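Tuva Brekke
@tuvafolds
24 June 2025

1/ OK a few of you asked for the laundry thread after I complained about my shirt situation, so I'm doing it. Get a coffee, it's long and it's mostly about folding (and a bit about zip ties).

2/ Background: I used to dump everything on the bed, sort it into heaps, get tired, move the heaps to a chair. Then sleep. Then wear things off the chair. I did this for 17 years and I'm not even embarrassed anymore.

3/ What changed was having one flat patterned surface that's only for folding. No mail on it, no mugs. If there's cloth on it, the cloth gets folded. Solveig Lie told me to try this ages ago and I rolled my eyes at her. Sorry Solveig!!

4/ The pattern helps too. Pale background, skinny gray-green stems, little flowers. Solid colors really pop against it, so a sock can't hide from me. White socks still can, a bit.

5/ Where I've got to with it: pink towel on the mat, baskets up out of the way, then the clothes pile with the red fuzzy thing on top of the blue check shirt.
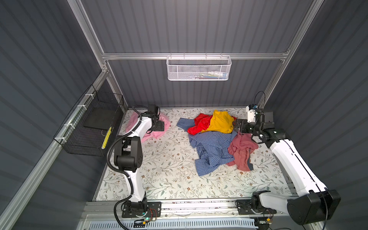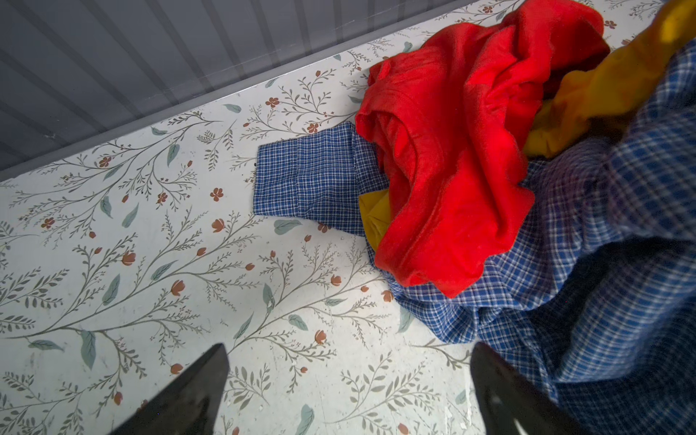

6/ Let's talk about that red one. Fuzzy stuff does not fold, it sort of sighs. My way is sleeves in, fold in half, then roll it from the bottom like a sleeping bag. Takes up less shelf and it doesn't slump over onto its neighbors.

7/ Checked shirts are the opposite, they're the easiest thing in the whole pile! The gingham gives you straight lines to follow. Pull one sleeve out flat first, all the way down to the cuff, and smooth it with the side of your hand. Then the other one. Do not start with the collar, I always regret starting with the collar.

8/ Mustard yellow things end up tucked under everything. Two bits of yellow poking out of that heap and I'm not promising you they're the same piece. Dig the yellow out early or you'll think you're done when you aren't.

9/ Towels: thirds the long way, then in half, then in half again. I know there are people who do halves only and I love you but your shelf must be a mess. Nearly 90 seconds per towel when I started, and now I don't even look up from my podcast.

10/ Baskets! The white mesh one just hooks over the back rail and it's where small stuff lives. The black wire one on the side is held on with zip ties, three of them. I used to think zip ties looked cheap. Now I think a basket that stays put looks expensive.

11/ Someone's going to ask, so: the hanging one came from a Hakine multipack I split with Miroslava Fedoruk. She took the deep ones and I took the shallow ones and I think I got the better deal (don't tell her).

12/ One complaint. Pale floral surfaces show EVERYTHING. There are little dark specks and chips in the coating where it gets the most use, and I notice them every single time. Does anybody have a touch-up trick that doesn't leave a shiny patch? Please reply if you do.

13/ Order I fold in, for the people who like an order: towels, shirts, sweaters and fleecy things, then socks last, standing up, while whining. 7 pairs is my limit before I need a snack.

14/ Next up is the drawer these all go into, which currently won't close. Hoping to get to it in July. If you've got opinions on drawer dividers, send them over, I'm reading replies tonight while the next load runs.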